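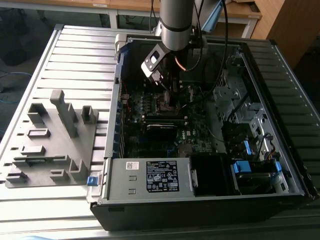
直接给它写一道命令，叫它“把内存条拔出来”，不就完了吗？为什么还要一个大人站在旁边，像教小宝宝拿勺子一样教它？有一位读者在来信里这样问，还在信末补了一句：我家的狗都听得懂“握手”。

5月15日
文：Wurkton少年科学编辑部

问得好，尤其是狗的那一句。我们先替机器人说句公道话：狗听懂“握手”之前，多半也有人抓着它的爪子，抬起来，放下去，再抬起来，外加不少零食。机器人不吃零食，这一点给大家省了钱，可是抓爪子的那部分，一点也没少。

这一期我们就来讲讲，人是怎样教机器人干活的。讲的活儿是修电脑、拆电脑这一类：一台台式机侧躺在桌上，侧板拿掉了，一只机械手伸进去，在绿色的主板上方找地方下手。你可能觉得这种活儿不难，因为你只需要一把螺丝刀和爸爸妈妈不在家的一个下午。机器人需要的东西要多一些。

“拔出来”三个字有多长

我们来做一件有点烦人的事，把“拔出来”翻译成机器人能用的话。

先要知道东西在哪儿。你用眼睛一瞟就知道了，机器人得靠摄像头，或者靠人事先告诉它，在桌子的哪个位置，离桌面有多高。机箱往旁边挪了一根手指那么宽，刚才说的全部作废。

再来，手要走过去。机箱里头像一个塞得太满的书包，有电线，有金属架子，还有一堆立着的小零件。手得绕开它们。绕的时候，手腕朝哪边歪，胳膊肘抬多高，都得有人决定。许多机械臂有七个关节，每个关节在每一个瞬间都要有一个角度，少说一个，它就不知道该怎么办了。它也不会像你一样凑合一下。

然后是夹。夹得太轻，手抬起来了，东西还在原地，场面有点尴尬。夹得太重，东西倒是跟着来了，可能是分成两块来的。

最后才是拔。内存条的两头一般有小卡扣，要先扳开。有的紧，有的松，有的你以为扳开了，其实没有。人的手指能感觉到那一下“咔”，于是心里有数。要把“有数”写进程序里，写程序的人通常会先去倒一杯水，然后在水杯旁边坐很久。

所以来信里说的那道命令，写是可以写的。工厂里有大量机器人就是靠写好的程序干活，干得又快又稳，前提是每次送到它面前的东西都一模一样，摆得也一模一样。汽车厂里给车门点焊，很合适。旧电脑就不行，旧电脑从来没有答应过要长得一样。

换个办法：做给它看

想想你是怎么学会系鞋带的。大概没有人给你一张纸，上面写着“左手食指向右移动两厘米，同时大拇指向下压”。有人蹲下来系给你看，或者抓着你的手系了一遍。你系得像一团面条，他们说真棒。

教机器人也可以这样，学名叫“示教”，就是示范着教。常用的办法有两种，一种要碰到它，一种不用碰到它。

第一种：抓着它的手

这种办法叫手把手示教，或者叫拖动示教。人握住机械臂，推着它、拉着它走一遍，机器人在旁边……不对，机器人就是被拉着走的那个，它一边走一边记。

你可能要问，机械臂不是很重吗？是很重。平时它的电动机会使劲稳住自己，你推它，它就像一个不肯起床的人。所以要先让它进入一种特别的状态：电动机只出刚好够托住胳膊的力气，抵消掉它自己的重量，别的力气一概不出。这时候你轻轻一推，它就跟着走；手一松，它停在半空。第一次摸到的人都会多推几下，假装是在检查。

手把手的好处是直接。你想让手腕转过来，就把手腕转过来。碰到了机箱边，你自己的手也能觉出一点阻力。Orkthorpe的工作间里，新来的人头一天学的就是这个，学之前先学急停按钮在哪里，学会了再学一遍。

坏处也有几样。

你的胳膊挡在前面。摄像头想看清主板，看到的是一只袖子。如果机器人以后要靠摄像头干活，它就会以为，干这个活的时候旁边总得有只袖子。

你有两只手，它有七个关节。手握着腕部往前送，肘部自己拐到哪里去了，你顾不上，回头一看，它快撞上柜子了。

还有，人会累。抓着一条金属胳膊做精细活，做到后来手会发抖，机器人把抖也记下来，记得非常认真。

第二种：离它远一点

另一种办法叫遥控操作，简称遥操作。人坐在一边，手里拿着控制的东西，机器人在另一边跟着动。

控制的东西有好多种。

最简单的是手柄，就跟打游戏的差不多。别高兴得太早，打游戏的时候，人物撞墙了只会原地跑步。手柄上的摇杆管上下左右还行，要它同时把手腕歪一点、转一点、夹紧一点，你的大拇指就不够分了。

也有戴在手上、握在手里的感应器。你的手往前，它的手往前；你的手转，它的手也转。学起来很快，难的是你的手伸在空气里，什么也没碰着，而它的手已经顶到主板上了，你却一点感觉也没有。有些装置会用震动提醒你，震得早一点叫提醒，震得晚一点叫通知。

还有一种，是再做一条小胳膊，形状和大胳膊相似，关节也一一对应。人扳着小胳膊动，大胳膊照样子动。小的那条叫主臂，大的那条叫从臂。Urquhart项目用的就是这一种，他们给那套主臂取了个名字叫Carnosar，听上去像会吃人的恐龙，模样更像一盏散了架的台灯。

主臂的妙处在于，小胳膊弯不过去的地方，大胳膊也弯不过去，你在手里马上就知道了，用不着等它去撞。而且人坐在旁边，袖子不会挡住主板，摄像头看到的就是机器人将来要看到的样子。

遥操作有一个毛病叫延迟。你动了，它过一小会儿才动。这一小会儿很短很短，可是你会觉得它没听见，于是再推一下，结果两下它都听见了。用慢吞吞的网络打过游戏的人，对此应该有很深的感情。

还有看的问题。站在桌边，你歪一下脑袋就能看见零件后面。盯着屏幕，你歪脑袋是没有用的，不过大家还是会歪。
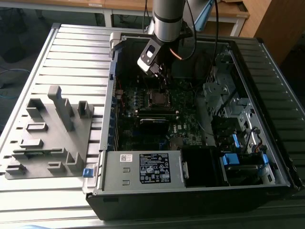 机器人到底记下了什么

人示范一遍，机器人会得到一大串数字。它不会在心里想“哦，原来要绕开那根线”。它记的是这样的东西：这一瞬间，第一个关节多少度，第二个关节多少度，一直到最后一个；夹爪张开多宽；摄像头看到的画面。然后是下一个瞬间，再来一遍。

Urquhart项目里有一次示范，从手停在机箱上方开始，到手又回到机箱上方为止，一共记了2141行。每一行就是一个瞬间。要是你的日记也这么写，光是“我走到冰箱前”就能用掉半个本子。

这些数字可以有两种用法。

头一种用法最老实：原样播放。人怎么走，它就怎么走，像放录音一样。播放的时候，机箱必须待在和示范时一样的地方。为此大家会在桌上装一些专门的架子和挡块，叫夹具，零件往里一搁，位置就固定了。机箱旁边摆一块灰色的、3D打印的板子，上面有高高低低的方块和凹槽，就属于这一类东西。看上去像一座没人搬进去住的小城，用处却很朴素，就是让东西每次都待在老地方。

另一种用法更有意思：拿很多次示范，让电脑程序自己去找规律。画面是这样的时候，手往这边走；画面是那样的时候，手往那边走。看得多了，它遇到一个没见过的样子，也能猜个大概。这叫模仿学习。

猜个大概，请注意这四个字。它有时候猜得很漂亮，有时候会满怀信心地去夹一团空气。

为什么教一遍不够

假设你只教过一遍，那一遍里，机箱摆得端端正正，灯光是上午的灯光。机器人学会的就是“上午的端正机箱”。下午来了，影子换了方向，它就愣住了。

所以要教很多遍，还要故意教得不一样。把机箱往左挪一点，往右转一点；换一台旧一些的；把一根电线拨到碍事的地方去，拨的时候心里还得有点狠劲。Urquhart项目在二月份做了62次示范，一次一次都是人扳着主臂做出来的。拿去训练，结果机器人能走到差不多的位置，夹下去的时候老是偏一点。后来他们一直做到400次，它才像点样子。

400次是什么概念呢？你可以试试把同一只袜子穿上再脱下来，穿上再脱下来，到第十次的时候停一停，问问自己的心情。

做示范的人还得守一条规矩：同一种活儿，尽量用同一种做法。要是有时从左边进手，有时从右边进手，程序看了会糊涂，它可能取个中间，左边和右边的中间，往往正好立着一个零件。

可是也不能教得太完美。这听起来有点奇怪。假如每次示范都顺顺当当，机器人就没见过“歪了以后怎么办”。等它自己干活，稍微歪一点，眼前的画面就是它从没见过的，下一步就更歪，再下一步歪到别处去了。所以示范的人会故意先歪一下，再慢慢纠正回来，把纠正的过程也录进去。世上难得有一种作业，要求你先做错。

它学会了坏习惯怎么办

机器人学东西有一个特点，它分不清哪些动作是必要的，哪些是你的怪毛病。

你每次夹东西之前都要停一下，想一想。它也会停一下。它没有在想，它就是停一下。

你习惯把手抬得特别高再放下来，它也抬得特别高。你有一回打喷嚏，主臂跟着一抖，这一抖也在数字里。好在四百次里只有一个喷嚏，淹没在里面，看不大出来。要是一共只有两次示范，其中一次打了喷嚏，它就会觉得打喷嚏是这门手艺的一半。

所以录完以后，要有人坐下来一段一段地看，把不好的挑出去。撞到机箱的，挑出去。没夹稳掉了的，挑出去，或者单独放一边，留着告诉它“别这样”。这个活儿很闷，没有谁小时候的梦想是干这个，可是机器人学得好不好，跟它关系很大。

安全的事，得说得正经一点

下面几条不开玩笑。

机械臂力气很大，动的时候，人的脑袋不要伸进它够得着的地方。

手把手教的时候，一定要有急停按钮，按钮要放在随手拍得到的地方。

拆电脑之前，先关机，再拔掉电源线。电源盒子，就是机箱里那个方方的金属盒，不要打开它，拔了电也不要打开，里面可能还存着电。机器人不准开，你也不准开。

好了，可以继续开玩笑了。

在家里试一试

没有机械臂也可以体会一下。找一个愿意配合的人，弟弟妹妹很合适，条件是事后要交换角色。

第一个游戏，手把手。让对方闭上眼睛，手放松，你握着他的手腕，带他把一块橡皮从桌子这头搬到铅笔盒里。然后让他睁开眼，自己重做一遍。注意看他有没有学你的毛病。

第二个游戏，遥控。两个人背靠背坐着，你只能用嘴说“往左”“往下”“夹”，他照做。你得请第三个人站在旁边，把情况告诉你。你会发现一块橡皮能引发多大的矛盾。

第三个游戏，加一点延迟。规则和刚才一样，只是对方每听到一句话，要在心里数到三再动。玩的时间不要太长，友谊要紧。

第四个游戏，原样播放。让对方记住刚才的动作，你把铅笔盒悄悄挪开，叫他闭着眼睛再做一遍。橡皮会掉在铅笔盒原来的地方，这时请不要笑话他，他做的和你教的一模一样。

几个词，记不住也没关系

示教：做给机器人看，让它记下来。

拖动示教：直接推着、拉着机械臂走，也就是手把手。

遥操作：人在一边动，机器人在另一边跟着动。

主臂和从臂：人扳着的那条，和真正干活的那条。

夹爪：机械臂末端用来夹东西的部分。有两根手指的很多，和你比少了几根，和螃蟹比刚好。

夹具：固定零件位置的架子。跟上面那个词只差一个字，大人也经常说错。

模仿学习：看很多次示范，从里面找规律。

延迟：你动了，它还没动的那一小会儿。

再说回那条狗

来信的读者可以放心，你家的狗目前领先。它学“握手”用不着400次，换个房间、换盏灯也照样伸爪子，而且夹力控制得很好，咬拖鞋的时候除外。

机器人也有它的长处。教会以后，它可以一遍一遍地做，不会中途跑去看窗外的猫。至于拔内存条，我们问过Orkthorpe工作间现在进展如何，他们说多数时候能拔出来。我们又问那么装回去呢，他们说正在教。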